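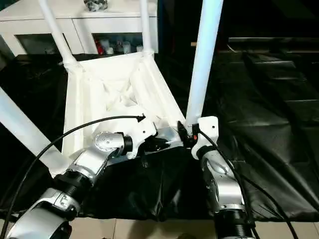

Part 2: Cleaning your Grullari chairs before you store them. I do mine every March and again when the patio season winds down, and I've made enough of a mess over the years to have opinions about the order you do things in. Start with the underside, because that's where the dirt hides! Flip the chair over on a table with a cloth on it, legs in the air, and you'll see the white plastic ridges crossing under the seat with little hollow pockets between them. Every one of those pockets collects pollen and spiderwebs.

1. Brush out the pockets dry. An old toothbrush is perfect (Manju Mishra swears by a paintbrush, and hers do look nicer than mine).

2. Mix 2 capfuls of dish soap into a bucket of warm water and wipe the ridges down.

3. Rinse, then tip the chair so the water runs out.
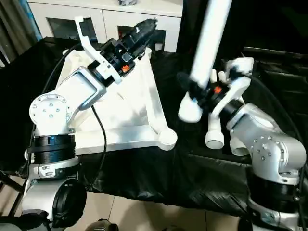

4. Now turn it right side up and do the seat, the back and the legs with the same bucket. Go easy on the scrubbing, the matte finish scratches.

5. Let it dry overnight before you stack it.

Note: for green stains I leave the soapy water on while I have a coffee, then wipe again.

Caution: no bleach and no scouring powder, please. I tried powder once and that chair still has a dull patch on the seat.

Stacking and covers are in Part 3.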